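Workshop notebook - Waste and Small Items, Clearing Trials
Entry 6/8/22
Entered by: Irja Kauppinen
Read by: Benedetta Zuccaro

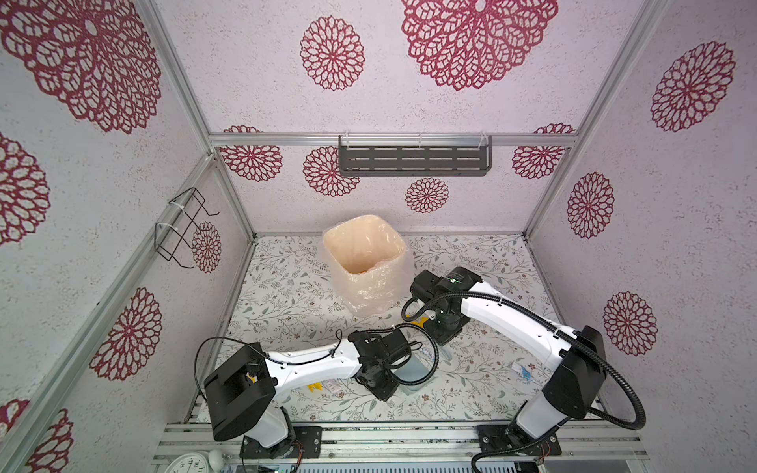

The purpose of this entry is to record the present arrangement for the floor-clearing work, the materials in use, and the points left open after the March review. Colleagues who join the work later should read it together with the bin liner notes on the shared drive, under Tondport.

1. Task

The task remains as agreed. Light litter of the household kind is placed on a patterned floor mat, and it is to be cleared into a lined wastebasket. A drinking cup is treated as a separate item. It is to be picked up and set upright in a place named before the run begins, and it does not go into the basket unless the run sheet says so. Two earlier run sheets left this unclear and the results from them have been set aside.

A run is closed when the mat carries no litter, or when the time allowed on the sheet has passed. Items that come to rest against a wall are still counted as on the mat. Items that catch on the rim of the basket and stay there are entered as "rim" and are given their own column.

2. Wastebasket and liner

The basket is the square translucent one. It was chosen over the round Palumbo basket used in March, which moved each time something touched its side. The square basket has flat sides and can be set parallel to the wall, and its position can be repeated with a ruler.

The liner is clear. Its edges are folded outward over the rim. The following practice applies:

Open the bag fully before fitting and press it down to the bottom of the basket by hand.
Fold the edge over on all four sides. A short fold on one side pulls loose first.
Do not tie or knot the spare plastic at the corner.
Do not smooth the bag between runs. A creased bag is the normal condition and the results should reflect it.

The translucent wall and clear liner make it possible to see from the side whether anything is already in the basket. Orange material shows at the bottom in the view kept with this entry. Contents are to be noted on the run sheet before starting, so that they are not credited to the run that follows.

Liners are Zavby stock. The box held 1000 when it was opened and there is no present need to reorder.

3. Litter

The items on the floor are kept few and small. The current layout has a yellow item and a white and pink item close together on the left, and a crumpled blue-and-white wrapper on the right. The pair on the left is the more useful of the two conditions, as small things lying side by side are often moved together when only one was intended. Benedetta Zuccaro has asked that this pairing be kept in all layouts until the end of the month.

Wrappers present a separate difficulty. A wrapper crumpled tightly rolls, and a wrapper crumpled loosely opens again by itself over the course of several minutes. The agreed method is to crumple once in one hand, release, and place. Wrappers that have been handled many times grow soft and should be retired. The spare items are held in the Taltix drawer, sorted by color. Please return them to the same drawer.

4. Cup

The cup is the light blue transparent one. It stands on the floor between the two work positions. Its transparency is a real difficulty against a printed mat, as the vines and flowers of the print show through it, and the outline is hard to pick out at a glance. The opaque cup gave no such trouble in March. I recommend that both be used, on alternate sheets, and that the two sets of results be reported apart.

The cup is to be wiped before each session. Fingerprints change how it looks under the lamps.

5. Surroundings

The wall panels are pale lavender-pink with maroon mandala-like flowers. The floor mat is white, with gray-green leafy vines and small brown flowers. The two patterns were selected together as a pair of busy surfaces. The brown flowers on the mat are small enough to be taken for crumbs, and Benedetta has twice reached down to pick one up. It has been proposed that a plain mat be used as a control. I support this, provided the wall panels stay as they are, so that only one surface changes at a time.

The slotted metal shelf on the back wall is to remain empty for the clearing work. It hangs from the rail by two clear plastic clips, which should be checked by hand before each session. The clips were not bought for this shelf and I would prefer a proper bracket. Request 1181 has been submitted for this and has not yet been answered.

6. Record keeping

Run sheets up to number 172 have been entered. The next 100 numbers are reserved for the present layout and should not be used for anything else. Sheets are to be completed in ink - pencil entries from March have already become difficult to read.

7. Open points

Whether the basket should be emptied after every run or only at the end of a session. Present practice varies by person and this must be settled.

Whether "rim" items should be knocked in by hand before the next run or removed. I have been removing them.

Whether the cup position should be marked on the underside of the mat. Marks on the upper side are not permitted.

Plain mat: Benedetta to obtain a price and a cut size.

Liner notes on the Tondport drive still show the round basket and need a new drawing. I will attend to this before the next entry.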